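Semmont center picks its robot arms, and the budget is tighter than we hoped

2025-02-05

By Haf Pritchard

I spent most of yesterday afternoon at the Semmont training center watching grown adults argue over gripper fingers, and I'm happy to report that we have a decision! The center is going ahead with a two-armed robot setup for its home-help course, and the order goes to Mustberg once the paperwork clears. Faderero came in second. Gwilliam, who a lot of us expected to win (me included), pulled out before the final quotes were opened.

If you missed the earlier stories, the center wants students to learn how to plan and supervise robot work in ordinary homes -- kitchens, mostly, to start with. Last July the board put $3000 aside for simulation software and a further $3000 for training the staff. The arms themselves come out of the capital budget, and that's where the arguing started.

Arsen Prokopenko runs the course and has wanted to do this for years. He told me the arms were never the hard part to price. "You get a quote, you swallow hard, you sign," he said. What kept moving was everything that goes along with them: mounts, spare fingers, safety fencing, a service plan, and someone to come out when a joint starts complaining. Mustberg's first quote left out spare fingers completely. Faderero's had them in but charged extra for delivery, so the two looked a lot further apart on paper than they were.

Úna Ó Súilleabháin handles purchasing for the center, and she ended up making both companies fill in the same sheet, line by line. I've seen the sheet. It runs to 28 lines and I understood perhaps half of them, but it did the trick. Once everything was in the same order you could see that Mustberg's service plan was the better deal, mainly for the loan arm they send out while yours is in the shop.

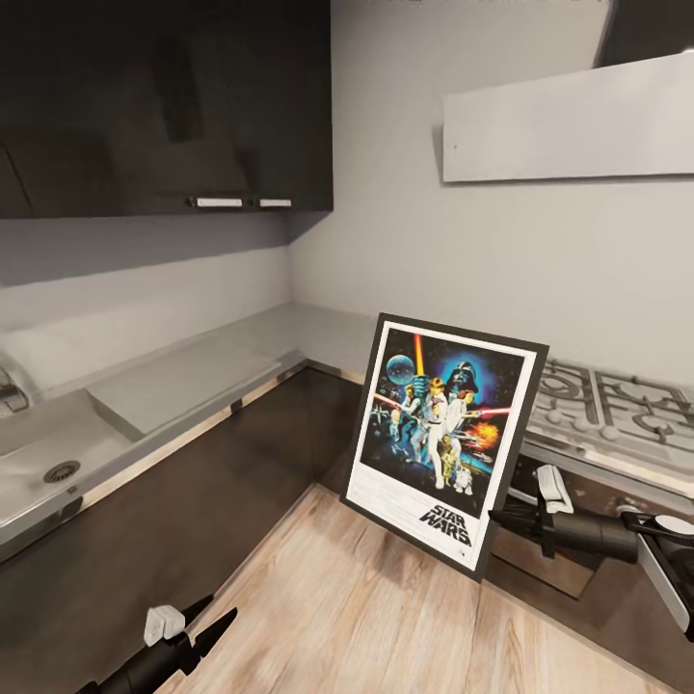

The plan is to spend the software money first and hold off on building a practice kitchen until the staff know what they want from one. I think that's smart, even if it's less fun to write about. In simulation you can find out how much reach you need before anybody pays for a longer arm, and a tight corner is a good place to start asking. With one black gripper coming in by the oven front and the other angling up from the lower left, and a framed Star Wars poster leaning against the base of the counter between the cabinets and the cooktop, you start thinking pretty quickly about elbows and clearance and where you'd bolt the bases. Ieuan Llewellyn, who'll be teaching the first group, wants his students to work those things out and then write the equipment request themselves, prices and all.

He's also the one who talked the board out of the bigger arms. They can lift more, sure, but they need a heavier mount, and the floor in the east workshop would have to be reinforced to take it. There was no appetite for that bill! The smaller model will handle the jobs on the course list, and the savings go toward a second set of fingers and a longer service plan.

Not everybody is thrilled. Caradog Mathias, who has sat on the board longer than anyone, voted yes but said he'd like to see the running costs every quarter and not just once a year. He's been through this before with the laser cutter, which was a bargain to buy and has been eating replacement parts ever since. I asked him what he'd have done differently back then and he said he'd have called three owners and asked what broke first. Úna did make those calls this time around. The answer was cables, all three times, so there's now a line in the budget for cables.

What's still up in the air is the second year. The current plan pays for the equipment, the software and the staff training, but it has nothing set aside for replacing worn parts once the service plan runs out. Arsen thinks evening classes could bring in enough to cover it. The board wants to see some sign-ups before it counts on that money, and I can't say I blame them.

Delivery is expected 11 weeks after the order is signed. The software comes sooner than that -- Ieuan wants to have it on the workshop computers well before the arms are here, so he can get through the lessons himself with no audience. The first class is open to anyone already enrolled at the center, and there's no extra fee this term.

If you want to look over the comparison sheet, ask for Úna at the front office. She's happy to go through it with people from other schools who are pricing the same kind of thing, and she'll send a blank copy if you leave an email address.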